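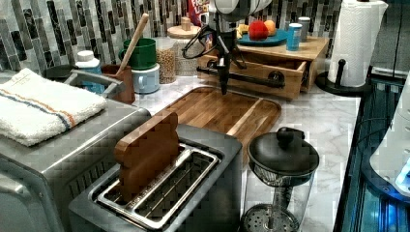
吊装机械臂做完保养以后,要不要重新做手眼标定?

看动过哪里。只清洁、只查线缆,做一次抽查就够了;凡是拆过相机支架、拆过夹爪,或者松过腕部任何一颗螺钉,都要重做完整标定,然后再跑一遍低速验收。

厨房台面单元的安装与维护
第11讲 讲义
Orska 机器人技术课程 2020年6月

这一讲我盼了很久!前面十讲大家都在跟坐标系和关节角打交道,今天终于要上手了。对象只有一台设备:实训间里的 Heltlow 台面单元。它的机械臂从上方伸下来,末端装夹爪,腕部带一台小相机,工作区就是一段厨房台面。台面上摆的都是日常东西,砧板、烤面包机、罐子、杯子、水果,跟你家里没多大区别,可是维护起来的讲究比很多规规矩矩的工业单元还多,有意思就有意思在这里。

课前请把第9讲的“工具坐标系”重新翻一遍,记不清 TCP 怎么定义的同学,今天后半段会跟得很吃力。

一、先认识单元的几个部分

臂体。悬吊姿态和落地姿态用的是同一套运动学,但重力方向相对基座变了,控制器里的安装方向参数必须跟着改。这个参数填错,臂照样能动,甚至看起来动得挺好,可一松抱闸或者一进拖动示教,它就会自己往一边漂。去年的班上有一组排查了整整一个下午,最后发现就是这一项。所以拿到任何一台吊装臂,开机后第一件事:进安装设置页,看重力方向。

夹爪。本课统一叫“末端”。Kairys 夹爪套件的手指可以单独更换,指尖垫是消耗件。

相机。装在腕部,跟着末端走,看到的永远是“手边”的东西。它离工件近,这是优点;它也跟着末端一起振、一起晃、一起挨碰,这是代价。

线缆。从臂体外侧绕一个松弛的弯再到末端。线缆是这个单元里最便宜的东西,也是最容易让整个单元停下来的东西,后面单独讲。

台面。请把台面也当成设备的一部分!很多同学把臂照顾得一尘不染,然后在一块挪了位置的砧板上找了半天误差。

二、断电与上锁

动手之前走一遍下面的流程,顺序不要调换。

1. 在 Stondus 里结束当前任务,确认队列为空,再点“回待机位”。
2. 等臂停稳,按下急停。
3. 关控制柜主开关,挂锁,挂牌,钥匙放自己口袋里。
4. 等控制柜上的指示灯全部熄灭。
5. 用手托住末端,轻轻推一下,确认抱闸吃住了。
6. 清出台面上要工作的那一片,玻璃器皿先收走。

第5步很多人嫌多余。吊装的臂一旦抱闸打滑,是往下走的,下面就是你的手和台面。托住再推,养成习惯。

第6步里还有一点:电器的插头也要拔。烤面包机、小烤箱这类东西在维护期间一律不带电。

三、清洁

厨房台面上的脏跟车间里的脏不一样。车间里是铁屑和切削液,这里是面包屑、油膜、糖分和水汽。面包屑会卡进手指的滑槽,油膜会让指尖垫打滑,糖分干了以后很硬,能把滑槽磨出一道亮痕来。

臂体外壳用微湿的无绒布擦,从上往下,最后擦末端。不要朝关节接缝处喷任何液体,要喷就喷在布上。

夹爪滑槽用干的软毛刷,顺着滑动方向刷,刷完用吸尘器吸走碎屑。压缩空气请放下,它会把碎屑吹到更里面去。

指尖垫用布蘸少量异丙醇擦,晾干以后用指腹摸一遍。摸起来发亮发滑的地方就是磨平的地方,记到检查表上。

相机镜头最后擦,用镜头纸,从中心往外画圈。擦之前先用气吹球吹一吹,直接上纸等于拿面包屑当砂纸用。擦的时候另一只手扶住相机支架,别让力传到支架螺钉上。

台面和瓷砖墙面用普通中性清洁剂就行。石纹的台面反光强,留下水印以后腕部相机会看到一片片亮斑,所以最后要用干布收一遍。

四、腕部检查

腕部是今天的重头戏,请大家两人一组,一个人看,一个人记。

先看螺栓头。正常的螺栓头应该完整、坐平,划过的防松标记线要连续。标记线断开或者错位,说明螺栓转过了,这时候别急着拧回去,先拍照,先记位置,再去找它为什么会松。直接拧回去,你就把唯一的线索擦掉了。

再看杆件和连接端。用手电筒贴着表面侧着打光,慢慢转动光的方向,划痕和凹坑会自己跳出来,这个办法简单得让人开心,效果却非常好!发现沿着杆长方向的细划痕,多半是线缆或者夹具蹭的;发现绕着杆一圈的痕迹,就要怀疑有东西在那里反复卡住。

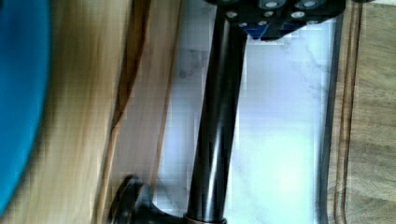
图2 腕部相机视角:黑色圆杆,下端一圈铜色,上方是带银色螺栓头的黑色部件。

最后查间隙。断电状态下,用两根手指捏住夹爪的手指根部,沿开合方向轻轻晃。Kairys 手指在这个方向上允许有一点点空程,垂直于开合方向则不应该有任何晃动感。有晃动,就拆下手指查滑块;滑块没问题,再查导轨。别一上来就拆导轨,导轨拆一次要调很久。

拧紧的时候按对角顺序分两遍,第一遍带上力,第二遍上到规定扭矩。扭矩值以单元档案夹里的那张表为准,请不要凭手感,也不要从别的型号上抄。拧完重新划防松标记线,旧线用酒精擦干净再划,两条线叠在一起下次谁也看不懂。

五、线缆

外挂线缆的寿命,主要取决于那个松弛的弯留得好不好。

弯留得太小,腕部转到极限时线缆被拉直,受力的是接头。弯留得太大,它会垂下来扫到台面上的东西,或者自己绕到夹爪里去。合适的长度只有一个办法找:在低速模式下,把腕部各关节慢慢走到正负极限,一个人盯着线缆看,一个人拿着使能开关。走到任何一个极限位置,弯都应该还在,同时又碰不到夹爪。

扎带用魔术贴的那种。尼龙扎带勒得太紧,外皮会在勒痕处开裂,而且剪扎带的时候十次有一次会剪到线。

检查外皮时把线缆放在两指之间,从控制柜一侧一路捋到末端,眼睛可以闭上,手指比眼睛灵。摸到变软、变硬或者发黏的一段都要记下来。发黏通常是油污,擦干净再摸一遍;变硬的那一段要进更换计划。

有一种故障我特别想让大家亲手碰一次:臂在左半边工作一切正常,到右半边相机就掉线,回到左半边又好了。这基本就是线芯在某个弯曲角度下断开。课上准备了一根这样的坏线,每组都可以拿去玩,接上万用表,慢慢弯,听蜂鸣器在哪个角度停。听到的那一下非常过瘾!

六、台面布置

Heltlow 的任务程序里,砧板是放置动作的参考面,其他物品的位置由相机识别,砧板的位置则是写在配置里的。所以砧板一动,放置动作就整体偏了。

复位砧板时以台面上的定位贴为准,两个角都要对上,偏差不超过 2 毫米。木砧板受潮会翘,放好以后按一按四个角,有翘起就换备用的那块,翘掉的平放晾着。

高的东西靠墙放,矮的东西往前放。玻璃罐、餐具筒、叠起来的杯子都留在后排,臂的待机路径从前中部经过。叠放的杯子最多叠两个。

带抽屉的木架要特别注意:抽屉拉出来以后,占的空间比关着的时候大了一截,碰撞模型里抽屉的状态必须和实物一致。Stondus 的场景页里有一个“抽屉:开/关”的选项,改完要点保存,只改不存等于没改。(我自己也忘过,响声很大。)

反光和透明的东西对腕部相机都不友好。不锈钢外壳会映出夹爪自己的影子,透明玻璃则干脆看穿过去。练习阶段先用木制的道具食物,形状稳定、不掉渣、表面哑光,等程序跑顺了再换难的。

七、手眼标定

终于到了最好玩的部分。

标定板固定在砧板中央,四角用低粘胶带压住。进入 Stondus 的标定向导,选择“眼在手上”,然后依次采 14 个姿态。向导会给出建议姿态,可以微调,但请保证下面几件事:

姿态之间要有明显的转动,光平移没有用。绕三个轴都要转到。
标定板在画面里既要出现在中间,也要出现在四周。
臂停稳以后再按采集,心里默数两下。
采集期间别靠在台面上,也别开关抽屉。

采完以后看重投影误差。误差大的姿态单独删掉重采,不要整批推倒。如果删掉几个以后误差还是降不下来,问题大概率在标定板没压平,或者相机支架松了,回到第四节。

旧的标定文件不要覆盖,另存一份,文件名里写清楚动过哪个零件。三个月后的你会非常感谢今天的你。

抽查标定是否还有效,用最朴素的办法:在砧板上放一个已知位置的小标记,让末端以低速靠近到标记上方,看指尖中心和标记差多少,换三个朝向各看一次。三次都朝同一个方向偏,先去查砧板;偏的方向跟着腕部一起转,那就是手眼关系变了。这条判断方法请背下来,考核一定会用到。

八、低速验收

上电顺序与断电相反:摘牌、开锁、合主开关、松急停、复位、使能。

先空跑一遍,台面上只留砧板和固定的大件。再放一件道具,跑一次抓取和放置。最后恢复完整布置,跑一遍整套任务。三遍都在低速下完成,手不离急停。

听声音也算验收的一部分。谐波减速器正常的声音是均匀的,出现周期性的“嗒、嗒”声就停下来,记录是哪个关节、在哪个角度附近。把手机录音贴在外壳上录一段,和档案里的正常录音对比,耳朵不那么有经验的同学也能听出差别来。

九、维护周期

每次使用后:清台面,擦指尖垫,臂回待机位。
每周:查防松标记线,捋线缆,抽查标定。
每运行 272 小时:本讲全部内容完整做一遍,运行小时数以控制器里的计数为准。
指尖垫:看磨损,不看时间。表面纹路看不清了就换,两侧一起换。

检查表填写时写看到的现象,少写结论。“J5 转到极限时线缆外皮贴住外壳”是一条好记录,“线缆正常”下次接手的人没法用。

十、常见现象对照

夹得住木块,夹不住光滑的圆东西:先擦指尖垫,再看纹路,最后才去调夹持力。
每次放置都往同一侧偏:查砧板定位贴。
画面发灰、对比度低:擦镜头;擦完仍然发灰,看保护片内侧有没有雾气。
拖动示教时末端自己往下沉:查负载参数,尤其是换过手指以后有没有更新质量和重心。
回待机位时报碰撞,现场什么也没碰到:查抽屉状态,查线缆弯有没有被什么东西挂住。
上电后相机找不到:先重新插拔控制柜一侧的接头,再查末端一侧。末端一侧的接头小,插拔次数有限,能少动就少动。

十一、实训安排

每组约 40 分钟上机,其余时间在旁边工位练线缆和滑块拆装。上机的小组完成第二节到第五节和一次标定抽查;完整标定分组预约,七月开始,预约表贴在实训间门内侧。

带上:无绒布、手电筒、笔。长发扎起来,手链和挂绳摘掉。扭矩扳手和镜头纸由实训间提供,用完放回原来的格子,扳手要先退到零位再收。

十二、课后作业

画一张 Heltlow 单元的坐标系关系图,至少包含基座、法兰、相机、指尖和砧板,在每条连线上标明这个变换来自哪里:机械尺寸、标定,还是配置文件。

另外写一段排查过程:某组更换了一侧指尖垫,之后抓取总是偏向另一侧,标定抽查却合格。从哪里查起,查到什么会让你改变判断,写清楚顺序。字数不限,画草图更好,我很想看到大家不一样的思路!

下一讲讲 Kairys 手指的拆装和滑块调整,请提前把第四节的间隙检查练熟。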